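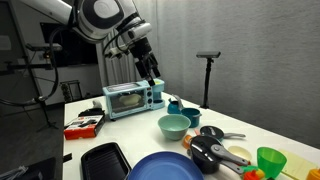 Household manipulation is the branch of robotics concerned with getting machines to do ordinary chores such as cooking, clearing a table and putting dishes away. Progress has been uneven. A single arm with a two-fingered gripper can pick up many common objects, but kitchens combine items that call for different handling. A countertop oven has a wide glass door and three round knobs, a kettle has an arched handle, and a covered pot has one handle on the lid and another on the pot itself. A bowl offers only its rim. Clear doors and glossy lids are also hard for depth cameras to measure.

The Skendlow chore list, drawn up by Fotini Antoniadis, is one attempt to measure the state of the field. It contains 35 tasks, among them opening an oven door, lifting a lid and moving a bowl to a plate. In its first round, the Zaltari system made 2000 attempts and finished 519 of them without help. The Koutsoukos system, given the same number, finished 536. Both did best at moving rigid objects and worst at turning knobs. Neither completed a full meal.

Shop-floor work is further along, as parts there arrive in known positions and the same motion can be repeated all day. Aditz, a maker of packing equipment, uses arms for box loading but still assigns mixed bins to people. Antoniadis has argued that home machines will need similar limits at first, with one or two chores done in a fixed place. Cleaning up spills and handling cloth remain open problems.

See also: Grasp planning; Domestic robot; Pick and place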